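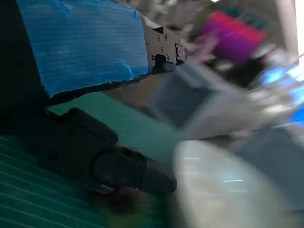

4. Equipment Planning for the Bimanual Cell

4.1 Cost categories

Published budgets for manipulation cells usually list the arms and the hands and stop there. We divided the spending plan into capital items, wear items and bench items, and we kept a separate ledger for each. Capital items are the arms, hands, wrist mounts and controllers. Wear items are finger parts, cables, connectors and fasteners. Bench items are everything the robot works on or next to: mats, dishes, containers, food and tape.

The division matters at the approval stage. Under the Skumevbridge purchasing rules, a capital item needs two written quotes, while wear and bench items may be bought against a standing order. A hand quoted with its spare fingers is treated as capital throughout, and the spares are then delayed with it. We therefore asked the supplier, Bruten, to quote the two separately. The standing order for wear items was opened in February with a planned lead time of 16 days.
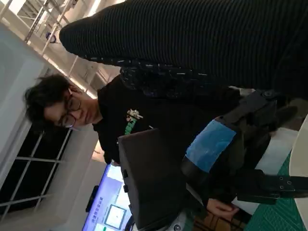

Ehsan Zaidi
Usmani Laboratory, Skumevbridge
October 2024

4.2 Staffing and bench time

Staff time was budgeted by the session. Setup at the arm was entered as its own line, apart from operation, as the two draw on different people and different rates. A plan that merges them understates the cost of each change of end effector. The Jiltetness planning sheet, which we used for all estimates, has no field for setup; we added one and carried it through to the totals.

4.3 Bench items

The bench ledger came to $1196 for the planning period. Food was the only entry that had to be bought again on a fixed schedule, and it was costed by the session. Dishes and mats were costed once, with one replacement allowed for each. The pick-and-place task in Figure 2 is typical of the low end of the range: its objects can be bought at a grocery store, and the work surface is a printed cutting mat.
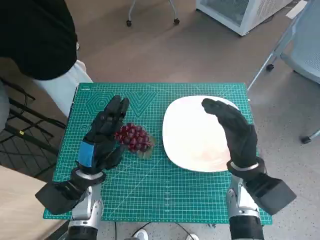 Figure 2. Two-arm work surface with grapes and a white plate on a green cutting mat.

4.4 Contingency

We set the contingency at 9 percent of wear items and applied none to capital items, for which the quotes were fixed. Unused contingency was not moved to the bench ledger. Groups planning a similar cell should check whether their own rules allow such transfers before the first order is placed, as the answer affects how large the standing order needs to be.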